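车间通讯·九月 技术角

气门间隙那点事

上期说了要写气门间隙，拖到现在，抱歉。赶在付印前写完，有些地方从简。

先说结论：机械挺柱的发动机，换完凸轮轴一定要复查。装的时候量一遍，磨合完再量一遍。很多人只量头一遍。跑上500公里，气门座和气门锥面互相磨合，间隙会变，多数情况是变小。排气侧尤其要留神，间隙太小，气门关不严，热散不出去，烧气门就是这么来的。

量的时候注意几条。冷车量，放一夜最好。手册上写冷态就是冷态，别拿热车的数去套。转到该缸压缩上止点，两个气门都松开了再塞规。塞尺要有一点涩，但能抽得动。没把握就上下各换一档试试，大一档塞不进，小一档松松垮垮，那就对了。塞尺用前擦干净，老油泥也是有厚度的。

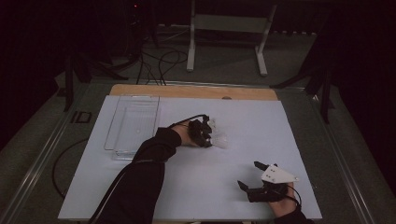 Hollis Ostrowski来信不太同意，说他那台Lorkach四缸，磨合后的复查不该等到500公里，200公里就得开盖看一次，弹簧硬的更要早。他还说凸轮轴是Celberg的，厂家给的卡片上只有热态数，冷态得自己换算，问大家怎么弄。

回Hollis：早看没坏处，垫片贵不到哪去，费点功夫而已。热态换冷态没有通用公式，铸铁缸盖和铝缸盖差得远。稳妥的办法是先按卡片热车调好，放凉，再量一遍冷态，记下来，以后就用自己这个数。记在气门室盖内侧的也见过，油一泡就没了，还是写本子上把。

垫片的事。挺柱顶上那种小垫片，拆下来先用千分尺量，别信上面印的数，磨过的都不准。旧片按厚度分袋放好，下回大概能省一半的钱。Alwood那边有读者问能不能把垫片磨薄了用，表面硬化层磨掉就完了，不建议。

另外更正一处，上期锁紧螺母的扭矩单位印错了，应为牛·米，手上有旧刊的请自己改一下。

下期写气门弹簧装配高度，有Lindqvist弹簧实测数据的请尽早发来，截稿前一天下午4点以后收到的就排不进了，只能在往后放。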